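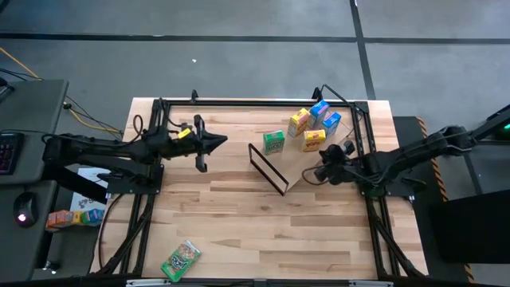 Kleine Kartons in Grün, Gelb und Blau auf heller Holzplatte, Nukiteck, Celtham

Startseite Berichte Termine Archiv Kontakt

Besuchsbericht Nukiteck, Tag der offenen Tür am 20. Juni

Der Rundgang begann im Erdgeschoss mit dem Wareneingang und führte über das Treppenhaus Nord in den Raum 221. Die Nutzfläche des Standorts Celtham beträgt nach Angabe im Programmblatt 2.000 Quadratmeter, davon war etwa die Hälfte zugänglich. Der Bericht beschränkt sich auf den Themenbereich Regal und Kleinpackung. Wareneingang und Etikettendruck waren schon im Bericht des Vorjahres behandelt und haben sich nicht wesentlich geändert.

Im Raum 221 geht es um die Frage, wie sich kleine Faltschachteln auf einem niedrigen Regalboden verhalten: Standfestigkeit, Lesbarkeit der Front, Abstand zum Nachbarn, Platz für den Griff von vorn. Als Packgut dienen Cornflakes- und Puffgetreidepackungen in Kleinformat, darunter Kellogg's Pops und Rice Krispies. Das Format ist hochkant, die Standfläche im Verhältnis zur Höhe klein. Damit eignet es sich für solche Betrachtungen besser als etwa Konserven, die fast immer stehen bleiben.

Die Einführung übernahm Usa Ongart. Sie unterschied zwischen dem Zustand, in dem Ware auf dem Boden steht, und dem Zustand, in dem sie nur noch lehnt. Eine lehnende Packung belastet die Nachbarpackung und verdeckt meist deren Front. Im Bestandsbild zählt sie trotzdem als vorhanden. Für die Auswertung werden beide Zustände getrennt geführt, dazu als dritter die liegende Packung.
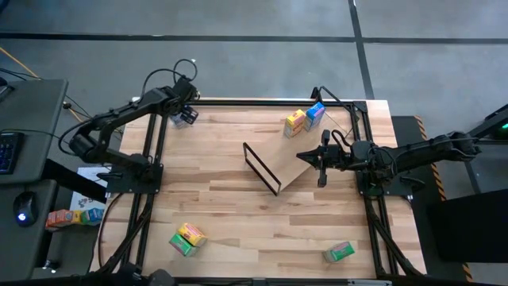 Yakubu Edet wandte ein, die Trennung zwischen Stehen und Lehnen sei im Handel kaum durchzuhalten. In der Filiale werde nachgerückt, solange die Packung von vorn zu erkennen sei, und ein paar Grad Neigung störten dort keinen Menschen. Entscheidend sei, ob der Boden selbst waagerecht liege. Wenn der schief sei, könne man die Packungen so oft ausrichten, wie man wolle.

Ongart stimmte dem letzten Punkt zu und verwies auf die Reihenfolge in der Arbeitsanweisung: Gestell, Boden, Ware. Zuerst wird die Lage des Gestells geprüft, dann die Auflage des Bodens auf beiden Seiten, erst danach wird bestückt. Bei schräg liegendem Boden ist abzuräumen. Die Anweisung liegt in der Fassung vom Juli des Vorjahres vor und umfasst 4 Seiten. Eine Kopie war auf Nachfrage erhältlich.

Zum Vergleich wurde das System Plestis genannt, das mit einer Vorderkante als Anschlag arbeitet. Der Anschlag verhindert das Abrutschen nach vorn, verdeckt aber den unteren Rand der Schachtel. Bei Getreideprodukten sitzt dort häufig die Abbildung der Schale. Eine Vorführung von Plestis gab es nicht, der Aufbau stand laut Ongart bei Manalastas. 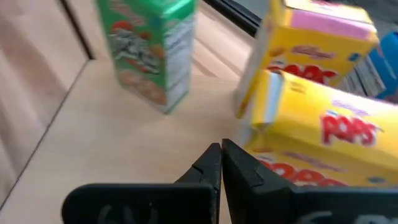

Lesezeit: 4 Minuten

Zur Erkennbarkeit aus der Nähe. Farbe trägt weiter als Schrift. Grün und Gelb sind auch dann noch sicher zu trennen, wenn das Kleingedruckte nicht mehr zu entziffern ist. Bei Pops bleibt der rote Schriftzug auf gelbem Grund lange lesbar, auch auf einer liegenden Packung. Schwieriger wird es, sobald eine Packung die andere teilweise überdeckt: Zwei gleichfarbige Schachteln hintereinander ergeben dann leicht eine einzige gelbe Fläche. In der Diskussion wurde vorgeschlagen, gleiche Sorten mit einer andersfarbigen dazwischen zu stellen. Für den Handel ist das unbrauchbar, für Versuche aber vertretbar.

Der Artikelstamm umfasst nach Auskunft vor Ort 3.000 Einträge, überwiegend Trockenware. Erfasst werden Höhe, Breite, Tiefe, Masse und die Hauptfarbe der Front. Die Seitenflächen fehlen bislang. Das ist ein Mangel, denn eine um die Hochachse gedrehte Packung zeigt neben der Front auch die Nährwerttabelle, und deren Grundton kann vom Rest der Schachtel abweichen.

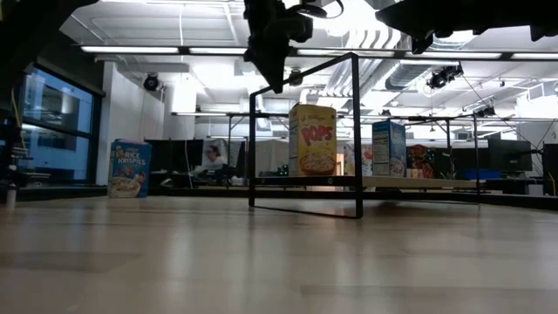
Regalboden und Gestell

Das Gestell besteht aus dünnen schwarzen Metallprofilen mit offenem Rahmen am Ende. Der helle Holzboden liegt knapp über der Tischfläche, an seiner vorderen Kante verläuft eine Querstange. Die geringe Bauhöhe hat den Vorteil, dass ein Sturz folgenlos bleibt. Nachteilig ist die Sicht: Die vorderen Pfosten liegen je nach Standpunkt vor der Ware. Maße wurden nicht ausgehändigt und sind beim Veranstalter angefragt.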